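# Bottle and Cap Sorting with Two Arms

Project report, group 2 – Nikola Gajewski, Kacper Pawłowska, Marianna Gajewski
Supervisor: Stanisława Ziółkowski

## Why we chose this task

Our robotics club in Tilwood had to choose one task for the May presentation. We proposed to teach two arms to put a cap on a plastic bottle. For a person it is very easy, but for a robot it joins several difficult things: the bottle is transparent, it is light, and the cap must meet the thread at the correct angle. Mr. Lis warned us that it would be slow work, and he was right.

## Setup

The arms are mounted on the two front corners of the table and each one carries a small camera above its gripper. We work with two clear bottles, one with a red label and one without, together with a red cap and a white cap. The control program is called Voicu and was written mostly by Kacper.

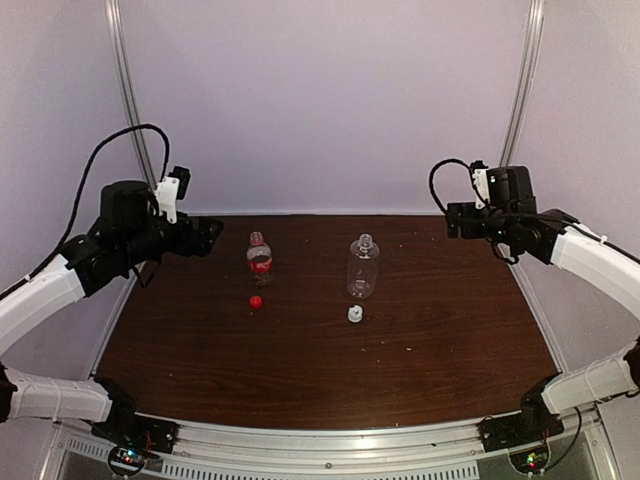

## Collecting the demonstrations

We recorded 212 demonstrations during the spring. In each one, a member of our group guided the arms by hand controllers, and Voicu saved the joint positions and the camera pictures. We threw away 50 recordings in which the operator hesitated too long.

At first we kept every object in the same position, and this was our biggest mistake. The model learned the place on the table, and it became lost when a bottle was moved by the width of a finger. After this we changed the start for each recording, and sometimes one bottle was standing while the other was lying on its side. The red cap was easy to find against the dark wood. The clear plastic was harder, as the grain can be seen through it.

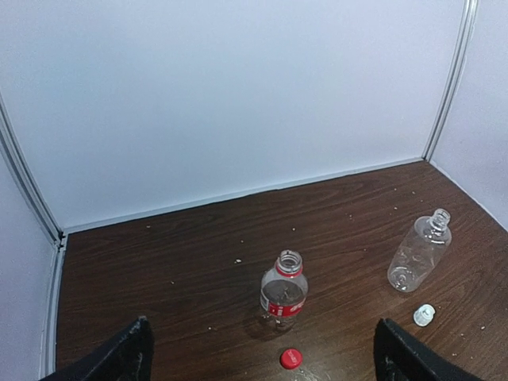 Marianna then trained the model again, which took nearly 100 minutes on the club computer. The new version was more patient: it approached more slowly and corrected its direction before closing the gripper. Turning the cap is still the weak part – the fingers often lose it after the first half turn.

## What is left

We want to try softer finger pads and to record more demonstrations of the turning movement only. Nikola will prepare the pads before our next meeting on Friday.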